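## 3. Setting Up Seasonal Pricing

This section explains how to prepare the Undico register system for the holiday sales period. Stores that operate more than one register should complete all steps on the main register first. Settings are copied to the other registers at the next nightly update.

**Before you begin**

- Sign in with a manager code. Cashier codes cannot open the Pricing menu.
- Close all open sales, including layaway tickets.
- Print the current price list and keep it with the store records.

**To create a seasonal price group**

1. From the main menu, select **Pricing**, then **Groups**.
2. Select **New Group** and enter a name of no more than 11 characters.
3. Enter the start and end dates. A group that begins in December and ends in the following year must show the year in both fields.
4. Add items by department or by item number.
5. Enter the discount as a percentage or a fixed amount -- the two cannot be combined within one group.
6. Select **Save**, then **Activate**.

> **Caution:** Activating a group replaces the shelf price at once if the start date has already passed. Do not activate a group while customers are being served.
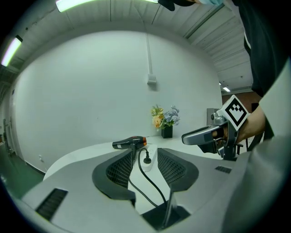 Shelf labels must be printed again after each price group is activated. Load the label roll with the printed side up and select **Labels**, then **Changed Items Only**. Sort the finished labels by department on a clear, flat surface; a white table like the one shown makes pale or badly printed labels harder to spot, and a dark sheet should be placed under them. Labels with missing bars must be discarded and printed again.

**To check the new prices**

1. Open **Training Mode** on any register.
2. Scan 3 items from each department in the group.
3. Compare each price with the new shelf label.
4. Leave Training Mode before the store opens.

**Note:** Item records carried over from the 1995 Plirska format do not accept percentage discounts. Use a fixed amount, or convert the records as described in Section 11.

Questions about price groups should be sent in writing to Yulan Lu, Retail Systems, Cinholm office.

Revised 29 July 2021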